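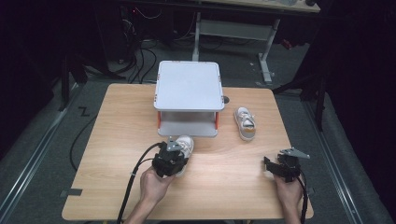
Two hand-held grippers at the table, left one closed on the small white sneaker.

Tuesday, December 10, 2024

Regression suite on the Kukmont branch: 61 tests, 2 failing. Both are in the date parser and both pass when run alone, so it's test order again. Shuffled with seed 43 and got the same two failures every time. Wrote the seed on the card.

Przemysław traced it to the locale setup. One of the October tests sets the locale and never puts it back. Moved the reset into teardown. All green after that, on my machine and on Clekport.

Paired with Hanna after lunch on the import script. We split the long regular expression into named pieces and wrote a test for each before touching anything else. Slow going, but the quoted comma bug showed up on the third piece. Her fix is one line. Not merged yet, she wants a second reader.

Still open: build takes 39 minutes with the full suite. Try running the slow tests in their own job. Ask Przemysław if the old fixtures can be deleted.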